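**Vivgate Good Practice Kit for Household Manipulation, single-lab license, $319**
Reviewed by Rhydian Gape, June 18, 2023

I bought this with our own money and I'd like to have some of it back. The rest I'd let them keep.

The kit is two things sold as one. There's a rulebook, a 65-page PDF, which sets out how a lab should test and report robots that open, close, turn and press things in a kitchen. Then there's a scene pack called Zarkier, a set of simulated kitchens and appliances you are supposed to run the rules in. Vivgate sells them together and won't split them. I asked. Our group already had kitchens of its own and mainly wanted the rules, so that annoyed me before I'd opened a file.

Some background on why a lab of our size would pay for rules at all. We write control software for appliance handling, and our customers have started asking which "practice" we follow. There are real safety standards for robots, and we have a safety person who deals with those. What the customers mean is something softer: how many tries, who decides it worked, what you're allowed to change between runs. Everyone does this differently and most of us do it in whatever way makes the results table look good. A shared set of habits would help. My doubt going in was whether a paid PDF could supply one.

## The rulebook

It has nine rules. Four of them are worth having on the wall.

The best is Rule 2, which says the success condition must be written down before the first run and must be checkable by a script. For a door, you state the hinge angle. For a knob, you state the angle and the tolerance and how long it has to stay there. That sounds obvious, and we were not doing it. Our door test counted as a pass if the person watching felt that the door was open. When Gintarė Vanags went back through our April logs with a fixed angle, a good number of our passes turned into doors that had moved a little and swung back. I didn't enjoy that meeting, but Rule 2 earned its share of the price that afternoon.

Rule 3 is also sound. Every reported rate needs at least 50 runs, started from positions drawn before testing begins, and the failed ones stay in. If a run is thrown out for a software crash, you say so and give the log. I have no complaint with any of this. I'd have liked a sentence on what 50 runs can and can't tell you when two methods are close together, because I know someone will compare two rates a couple of points apart and announce a winner. The rulebook gives the minimum and walks away.

Rule 5 asks you to freeze the scene. Same lighting, same friction values, same joint damping, with a checksum on the file. Rule 6 asks you to name who ran the tests and whether that person also trained the policy. In our lab it's usually the same person, and writing that down on every report has made us slightly ashamed of it, which I suppose is the idea.

Now the others.

Rule 1 says that tests should be "representative of real household use." By what measure? The text says the lab "should satisfy itself" that this is so. Any lab can satisfy itself of anything by lunchtime. A rule you can't fail isn't doing much.

Rule 4 is about contact force. It wants peak force at handles and knobs recorded, fine, and then says it must remain "within reasonable limits for the appliance." There's no table and no method for finding the limit. In simulation the problem is worse, since peak contact force depends heavily on the solver settings and the time step. Halve the step and you may get a different peak from the same motion. The rulebook doesn't mention time steps anywhere. I searched the PDF for the word "step" and found only "step-by-step."

Rule 7 covers camera views and is mostly good sense about recording where the cameras are. Rule 8 says to keep your data for a "suitable period." Rule 9 tells you to display the Vivgate practice mark on reports that follow Rules 1 through 8. You may guess what I think of Rule 9. No one checks the reports. You pay, you read, and you award yourself the mark. Our customers won't know the difference between that and an inspection, and I suspect some sellers will be happy to leave them confused.

## The scene pack

Zarkier installed without a fight on our Linux machines. It took Nelli Hirvonen a full morning on the Windows one, mostly due to a path length problem that the readme says was fixed. It wasn't fixed.

The kitchens look good. I say that with some suspicion, as nice wood grain and shiny metal sell licenses and have little to do with whether a door behaves. Glossy black fronts and brushed handles are hard for vision, though, and plenty of free scene packs dodge them with matte gray boxes. If your policy has only ever seen matte gray boxes, a polished door that mirrors the cabinet next to it is a fair and useful test. So the looks count for something in this case.

What counts for more is the articulation, and that's uneven. Doors have sensible hinges and a bit of resistance near the closed position. Drawers slide too easily. Some knobs have proper detents and some spin like a pinwheel. When I wrote to support about it, I got a polite reply from a Normunds Hunt saying that detents are "being rolled out by category." Well, the license isn't being billed by category.

The bigger problem is the way the pack and the rules talk past each other. Take control panels. Rule 2 wants a target you can check, so for a dial you need to know which angle matches which setting. The appliances carry small printed icons near the dials, with fine guide lines, just as real ones do. From a sensible distance you can't read the icons. That's realistic too! My own oven is the same, and I've been baking on the wrong setting for years. But the metadata should then tell you what each dial position means, and in the files we checked it gives the joint limits and nothing else. You end up choosing an angle, calling it "convection" or whatever you like, and writing that in your report. Two labs following Rule 2 to the letter could test the same dial against different targets and both put the mark on it.

Rule 7 has a similar gap. It says that the views used for testing "shall show the full working area of the task." In practice a close view is often the one you want for a handle or a knob, and a close view of a built-in appliance never takes in everything the task involves.
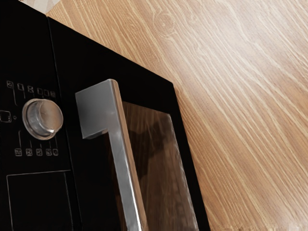
I'd rewrite Rule 7 to ask for the pose and field of view of every camera, plus a plain statement of which parts of the task each one can't see. A lab that tests from a tight, steep angle and admits it is doing better work than one that adds a wide shot to satisfy the wording and never feeds it to the policy. As written, the rule rewards the second lab. Murray Sutherland, who runs our test bench and is kinder than I am, thinks "full working area" could be read as the full set of views taken together. Maybe. If a rule needs Murray to rescue it, it needs another draft.

Reflections get no mention in the rulebook at all, and they should be in Rule 5. Freezing the lights isn't enough if someone can swap a countertop material and change what shows up in the oven glass. We tried this with one of our own policies. We changed the wood finish and left everything else alone, and the grasp point on a neighboring door handle wandered. The checksum would catch the change if the whole scene is hashed, but the rulebook only asks you to hash the "primary asset." Hash the lot. It costs nothing.

## Compared with what else is out there

We had a trial of Uvico's protocol templates last year. They are drier and uglier, and they come as spreadsheets with no scenes. They also say exactly what number goes in which cell. Our summer student could fill one in correctly on her first day. If all you want is a testing habit that survives people leaving, I'd look there first.

The Rimkutė checklist is a single sheet and free to members. It covers pre-registered success conditions and run counts, so it overlaps with the best part of what Vivgate charges for. It says nothing on cameras or scene files.

## Should you buy it?

If you have no simulated kitchens and no written test procedure, $319 is a fair price and you will be better off by the end of the first week. Use Rules 2, 3, 5 and 6 as they stand. Treat Rule 4 as a reminder to write your own force limits and your time step next to each other. Fill in the dial meanings yourself and publish them with your results so that others can use the same ones.

If you already have scenes you trust, skip it, or write to Vivgate and ask for the PDF alone. They said no to me, but they may get tired of being asked.

And leave the mark off your reports. We have. We list the rules we followed, the ones we changed and the person who ran the tests, and so far one customer has written back to ask about it. She wanted to know why the door numbers had dropped since spring.

**Rulebook:** 3 out of 5
**Scene pack:** 3 out of 5, would be 4 with finished knobs
**Practice mark:** no score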